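Adport site, hand-held gripper station, monthly walk-round, April. Same form as last month, with the coffee ring kindly removed by whoever reprinted it.

**Before starting**

- [x] Hazard striping present on the equipment bases. *Still yellow, still black, still the best-maintained thing in the building.*
- [x] Emergency stop tested from both sides. *Works. The test startled the Sandu team next door, who would like a warning next time.*
- [ ] Floor cables tidied or covered. *Fail. Carried over from last month, when it was carried over from the month before.*
- [x] Station log filled in. *Somebody has signed Saturday's entry with a drawing of a duck. Please use initials.*

**Work at the table**

- [x] Table stable, no rocking at 300 N side load.
- [x] One operator per pair of grippers.
- [x] Fingers kept behind the jaws during a grasp. *Good habits here.*
- [ ] Watches and jewellery off, per site rule 12. *Fail. The rule has been on the wall for two years and is now mostly used to hold up the lunch menu.*
- [ ] Trailing straps secured. *Partial. They hang clear of the table, but I'd like them clipped back before one finds something to catch on.*
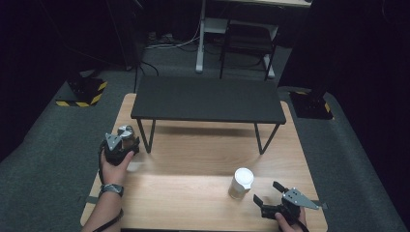

*Item 12: wristwatch worn with the left gripper. Right gripper open, paper cup standing on the table.*

On cups: the Wondetti procedure allows them as task objects provided they are empty. "Nearly empty" was offered to me as a category in a previous inspection and I did not accept it. Any cup on the table gets checked before the first grasp, and drinks for drinking stay at the door.

**Grippers**

- [x] Jaws open and close freely, no grit.
- [x] Metal plates free of burrs. *Run a gloved finger along them, please – the ungloved method was tried at Proltesthorpe and went in the accident book.*
- [ ] Inspection labels in date. *One out of 2. The other label has worn away to a grey smear, and I can't pass a smear.*

**Result:** 13 items on the full form, four open. Work may carry on once the watch is off and the straps are clipped. Cables and label to be sorted before the next visit. I will bring the cable covers myself if I have to, and charge Adport for the petrol.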